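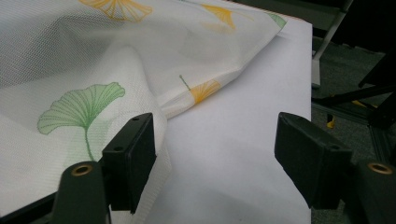
Home | Textiles | Kitchen Cloths | Index

Print this page | E-mail this article

Ginkgo-print cloth

A ginkgo-print cloth is a light household cloth decorated with the fan-shaped leaves of the ginkgo tree, usually in green, yellow or both. It may be used for drying dishes, covering food or lining a tray. Yellow stands for the tree's fall color.

The fabric has an open weave, and the print can often be made out faintly from the back. Veins are drawn as fine lines spreading from the stem. The Imai mill printed its first ginkgo pattern in 1944. Its later Plalier line came in 14 patterns, all on white.

Cloths are washed in warm water and folded in thirds. Bleach dulls the yellow first.

Comments (2)

Glória Torres: Mine shrank 10 percent in the first wash. Worth adding.

funcombe80: Is the Plalier line still sold?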